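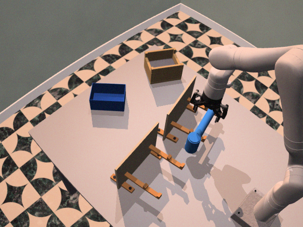

Open-topped wooden box on the table, patterned tile floor around it.

# Electrical and Fire Walk-Through — Stulasgate, Ground Floor

Period: October
Inspector: Orsolya Pálfi
Status codes: P (pass), F (fail), R (recheck), N/A

## 1. Exits and escape routes

- [x] Main exit opens fully without a key — P
- [x] Rear exit opens fully without a key — P. Closer is slow in the last part of the swing. Adjust at next service.
- [ ] Corridor clear to full width — F. Two pallets of Grorier filter stock left against the east wall. Same comment as the previous walk-through.
- [x] Exit signs lit on normal supply — P
- [ ] Exit signs lit on battery — R. Sign over the rear exit went dim before the end of the test. Replace battery pack, then repeat.

Comment: the corridor item should not be closed by moving the pallets to the stair landing. The landing is part of the same route.

## 2. Portable extinguishers

- [x] Mounted, visible, not blocked — P
- [x] Pin and seal in place — P
- [x] Gauge in green band — P
- [ ] Service tag current — F. Unit 5 has no tag. The bracket label is present but blank.

Comment: Ambrosio holds the service contract. Ask for the record for unit 5 before ordering a new tag. If there is no record, treat the unit as out of service and swap it.

## 3. Distribution board

- [x] Door closes and latches — P
- [x] Circuit directory legible — P
- [ ] Directory matches circuits — F. Circuit marked "store lights" also feeds the water heater.
- [x] No open knockouts — P
- [x] Clear space in front of board, 1000 mm minimum — P
- [x] Ground fault devices trip on test button — P

Comment: test button results only. Trip times were not measured. The meter was out for calibration and is due back before the recheck.
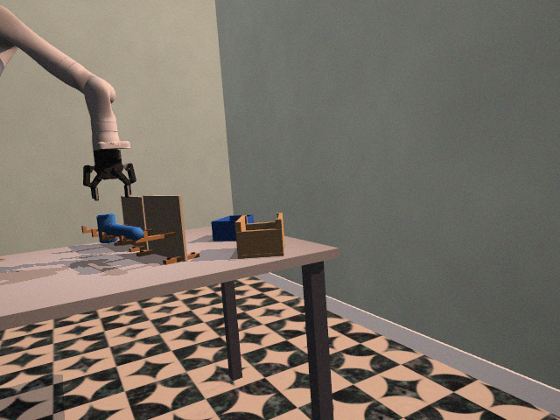

Extension cords remain the weak point on this floor. One cord in the office was run under a mat and has been removed. A second was plugged into another cord to reach the copier — separate them and fit a wall outlet at that position.

## 4. Emergency lighting

- [x] Fittings clean and undamaged — P
- [x] Charge indicators lit — P
- [ ] Log filled in monthly — F. Two months missing, no initials on a third.

## 5. Storage and housekeeping

- [x] Solvents in closed metal cabinet — P
- [x] Cabinet contents within posted limit — P
- [ ] Stock kept below sprinkler heads, 590 mm clearance (site rule) — R. Top shelf in the store is borderline. Anton to lower it one notch.
- N/A Compressed gas. None held on this floor.

## Actions

| Item | Owner | Due |
|---|---|---|
| Clear corridor | Grorier | Same day |
| Battery pack, rear sign | Anton | Before recheck |
| Tag, unit 5 | Ambrosio | Before recheck |
| Correct directory | Anton | Before recheck |
| Outlet at copier | Anton | End of October |

Recheck covers F and R items only. Start 8:30 a.m. at the rear exit.

O. Pálfi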